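Notes on an Intermittent Wrist Fault

Posted 14/11/2023 by Abenezer Yimer

Readers who followed the earlier entries on the Famdale installation will recall that the right arm had been performing the bowl and spoon task without significant difficulty since May. I regret to report that this is no longer the position. What follows is a record of the fault, the steps taken to isolate it and the interim rules now in force. It is written chiefly for the two other households operating the same Tuvano arms, although the section on cables may be of wider use.

The first occurrence was recorded during run 155. The arm had completed its approach and was to close on the handle of the spoon. The fingers did not close. The controller reported error 921, which the manual lists as "end effector not responding", and the arm held its position as designed. I pressed the stop, waited, and restarted the unit. It resumed normal operation and continued for the remainder of the afternoon. I entered the matter in the log as a transient communications error and took no further action. In hindsight that entry was premature.

The second occurrence was of greater concern. The gripper was carrying the spoon above the bowl when the fingers opened without a command. The spoon struck the rim and fell to the tiles. No person was within reach and nothing was damaged, but an uncommanded release is a different category of event from a failure to close. The installation was withdrawn from unattended use that same evening and has remained so.

My initial suspicion fell upon the software, as a revised grasping routine had been loaded shortly beforehand. The previous version was restored and the fault returned on the third run. The power supply was exchanged for the spare and the fault returned again. I then wrote to Trutetti, from whom the arms were purchased, and received a courteous reply asking whether the error coincided with any particular orientation of the wrist. I had not thought to check. The logs showed that it did. Every instance followed a rotation towards the far left of the workspace, at or near the limit of travel.

That finding directed attention to the cable. On the right arm the lead leaves a connector on the side of the wrist, loops outward, returns beneath the module and then follows the arm down. A clip holds it where it passes the wrist. With the power isolated, I moved the joint by hand through its full range and observed that the loop tightened considerably near the limit, so that the strain was borne by the plug instead of the clip. A light pull on the plug in that position was sufficient to break the connection. The left arm, which was routed on a different occasion and with rather more slack, has never produced the error.

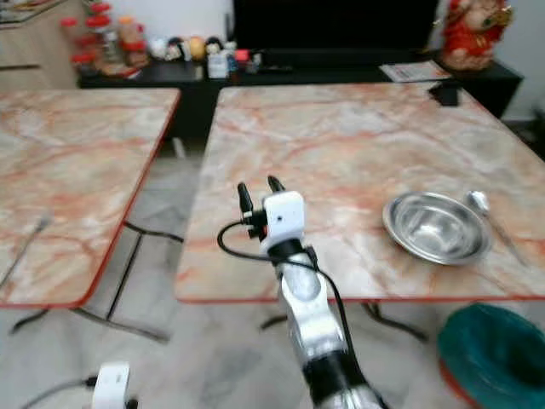
Responsibility for the routing is mine. The installation guide asks that the wrist be moved through its entire range before the clip is closed, and I closed it with the joint at its resting position. The guide is clear on this point, and I do not believe the manufacturer can fairly be criticised for it. I would, however, ask that a gripper which loses communication while holding an object be made to keep its grip by default. I have put this request to Trutetti in writing and will publish the response if permission is given.

Pending the arrival of a replacement lead, the following rules apply at Famdale:

The rotation of the right wrist is restricted in software to exclude the range in which the fault occurs.

Only light metal or plastic utensils are to be handled. Glass, ceramics and anything containing liquid are excluded.

An adult is to be present within reach of the stop whenever either arm is powered.

Error 921 is to be treated as a reason to end the session. The unit is not to be restarted and returned to work, as I did on the first occasion.

The plug is to be inspected by eye before each session, with the power off.

The replacement lead is 800 mm in length and is expected from the Bermúdez warehouse. Once it has been fitted I intend to repeat the full sequence of runs with the restriction removed, and a further entry will set out the results. Operators who have seen the same code are asked to note the wrist angle at the time and to send it to me through the contact page.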